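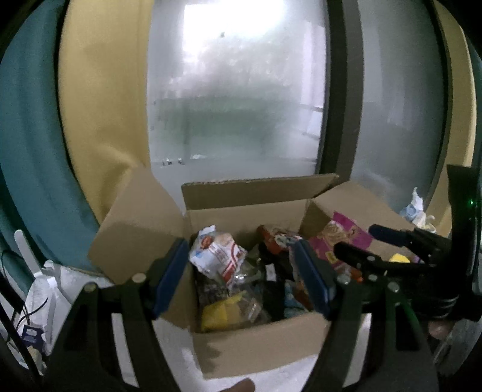 Section 6. Picking from the mixed box
Each Tenside club team records its own picks with the hand-held gripper before the March meet. Start with the fingers spread wide over the open box and both blue pads clear of the flaps. Packets and small boxes go in together, in any order.

1. Check that the green light is on.
2. Lower the gripper until the pads are on either side of one item.
3. Close slowly, lift, and hold for 6 seconds.
4. Set the item down and open the fingers fully.
5. Repeat for 20 picks, then save under your team name.

Note: Crinkled packets slip if gripped by the edge seal.

Caution: Keep fingertips away from the linkage. Report loose screws to Sofia Baptista.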